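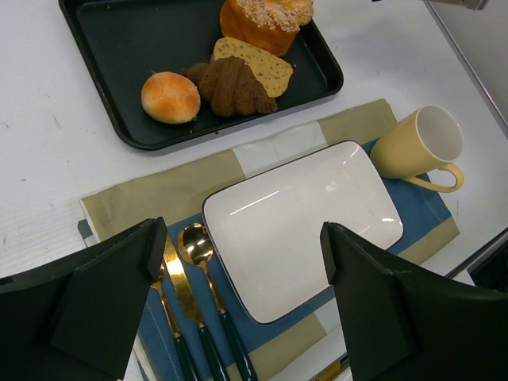

White plate on the beige and blue placemat

Craft Room Safety Checklist, With Comments
Wastosness Card and Paper Crafters
Walk-through done 6 May 2024 by Marisa Vitale and Seidu Aidoo

Marked OK, FIX or WATCH. Comments are ours unless a name is given. Please read the FIX items before the next open table.

CUTTING AND BLADES

1. Guillotine trimmer has its finger guard in place - OK
Guard is scratched but solid. The arm locks down the way it should.

2. Arm locked when the trimmer is not in use - FIX
Found up twice during the session. Lock it even if you are only walking over to the ribbon drawer.

3. Craft knives capped and back in the block - WATCH
One knife was under a stack of patterned paper. Elba found it with her sleeve, no harm done. Caps are in the jar on the window ledge.

4. Old blades go in the sharps tin - OK
Tin is a little over half full. Yeison Guzmán will swap it in July.

5. Die-cutting machine sits flat, handle turns freely - OK
The Toom machine needs its suction base pressed down before you crank. The older one has rubber feet and stays put. Do not force a sandwich of plates that will not go through. We have cracked two plates that way and the pieces fly.

HEAT

6. Heat tools on the metal rack when off - FIX
The rack had been moved to make space for the drying cards. Tools were lying on the bench, one pointed at a box of tissue. Rack is back where it was and we taped an outline around it.

7. Embossing powder kept away from the heat gun nozzle - OK

8. Glue gun has a drip mat and a stand - OK
Stand wobbles. Usable.

9. Cords not crossing the walkway - FIX
The extension cord by the second table still runs across the floor to the back door. This was on the last list too. Seidu has a price of $149 to have an outlet put in on that wall. Until it is done, use the rubber cord cover and put it down before you plug in, not after someone trips.

10. Power strips not daisy-chained - OK

INKS, SPRAYS AND GLUES

11. Spray adhesive used only at the open window - WATCH
Chantelle Ntuli asks that we add the alcohol ink and the shimmer mists to this rule. Agreed, the sign will be changed. If the window is shut because of rain, leave the spraying for another time.

12. Lids on, labels readable - FIX
There were 8 bottles with no label at all. If one is yours, claim it or it goes. The Dillel glue has been poured into plain squeeze bottles again and looks just like the white paint.

13. Hand wipes and eye wash in the first aid box - FIX
Wipes yes. The eye wash is past its date. New bottle is on order from Prernomstead.

FOOD AND DRINK

14. Food kept off the work tables - WATCH
Better than last time. Eat at the white table only, and wash your hands before you go back to your cards. Glitter and food do not mix, and some of the chalk powders say not to swallow. Drinks need a lid if they come within reach of a power strip.

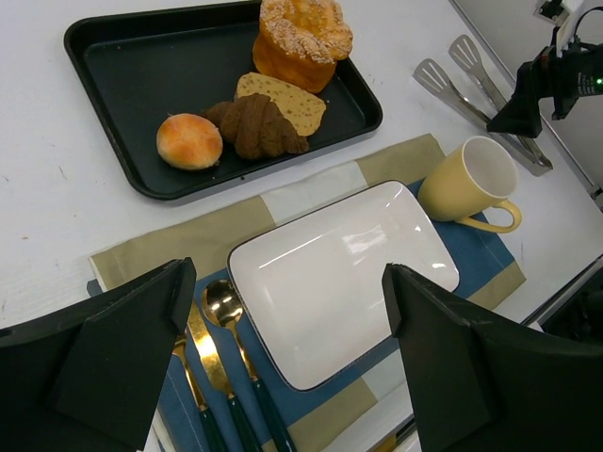 Rolls, sliced bread and a chocolate croissant on the dark tray

15. Allergy notes set out with any baked goods - FIX
None were. A torn-off bit of cardstock is fine, just write down nuts, seeds, milk, egg and wheat as they apply. We have 3 members who need to know.

16. Food table wiped before and after - OK

ROOM AND EXITS

17. Both doors clear - WATCH
Back door opened all the way, but a tote of die-cuts was leaning near the hinge side. Totes go under the tables.

18. Fire extinguisher on its hook, needle in the green - OK

19. No more than 10 people at the long benches - OK
It gets tight at the trimmer end with fewer than that. Leave one chair out of the corner spot.

20. Lights over the cutting bench - FIX
One tube flickers. Elba Riquelme has the ladder and will change it. Please don't stand on a stool.

21. Sign-in sheet has emergency contacts filled in - WATCH
Several blanks on the second page. A first name and a phone number will do.

WHO HAS WHAT

Cord cover and outlet price - Seidu
Bottle labels, new spray sign - Chantelle
Eye wash - Marisa
Light tube - Elba
Sharps tin - Yeison

Items 2, 6 and 15 belong to whoever is using the room. Next walk-through is in July, same list, with the thread and needle box added.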